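# Belta 12 teaches kitchen arms to plan around see-through clutter

8th January 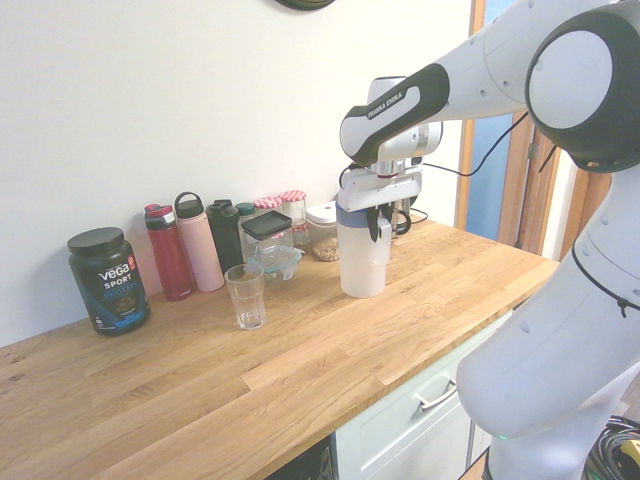 *A Franka Emika arm running Belta holds a translucent plastic container on an oak countertop.*

Anyone who has tried to get a depth camera to see a drinking glass knows how that usually goes. The glass is right there on the counter, plain as day, and the point cloud shows a hole with a bit of noise around the rim. The planner then sends the gripper straight through it. The team behind Belta, the open manipulation stack from Morach, has spent most of the past year on exactly this problem, and release 12 is the result. It's a fun one!

The big change is in how the software handles things it can't measure well. Older versions treated missing depth as free space unless a user drew a keep-out box by hand. Belta 12 keeps a third kind of space, called "doubtful," and fills it using outlines from the color image. A clear tumbler, a frosted bottle or a glass food box now shows up in the map as a soft-edged column, and the motion planner pays a price for getting near it. The price drops as the arm sees the same spot from more angles (if you have a wrist camera) or as the outline holds steady over time (if you don't).

"We stopped asking the sensor for an answer it didn't have," says Nandini Lobo, who leads perception at Morach. "If the color image says there's an edge and the depth image says nothing, that is a pretty good hint that you're looking at glass. We'd been throwing that hint away for years."

Grasping gets the same treatment. For tall, round containers the new grasp module fits a simple cylinder to the outline and then closes the fingers slowly, watching finger width and motor effort to work out where the walls are. Soft plastic is a nice test, as a shaker that gives a little under the fingers used to trip the old "object lost" check. The check now uses a short history of readings and waits before it decides anything.

The planner itself, Ďurica, has been partly rewritten to keep up. It used to rebuild its collision map from scratch whenever something on the counter moved. Now it patches only the part that changed, and a typical replan on the lab's desktop machine takes 23 milliseconds. Keith Whitcombe did most of that work and is clearly pleased with it.

"You can slide a jar over while the arm is on its way and it just bends the path," he says. "I spent an entire afternoon sliding jars. I told everyone it was testing."

The team tuned all of this on ordinary household counters, with bottles, jars, tubs and stacked food boxes pushed up against a wall. Walls matter more than you might think: a crowded back row leaves very few ways to bring a gripper in, and a top-down approach with the wrist tilted a few degrees is often the only one left. Ďurica now tries those tilted approaches early in its search, where before it got to them last.

Morach is also putting out the recordings used for tuning. The set is called Kustska and holds 2721 pick attempts, of which 1904 involve at least one clear or frosted container. Every attempt comes with the color and depth streams, joint states, gripper readings and the planner's own log, so you can replay a run and see what the software believed at each step. Failed picks are included and tagged by cause. The replay viewer got some love too, with a slider that fades the doubtful space in and out over the camera view. It's oddly hard to stop playing with.

A few things still need work. Strong window light can throw a shadow that the outline step reads as a second object, and stacked glass boxes sometimes merge into one tall block. Lobo says the stacking bug is at the top of her list, and a fix is planned for March.

Existing users should read the upgrade notes before switching. Hand-drawn keep-out boxes carry over, but config files that set the old `free_if_missing` flag will now stop with an error at startup. The fix is to delete the line. Arms without a color camera can still run Belta 12, though they fall back to the old map and won't see any of the new behavior beyond the faster replanning.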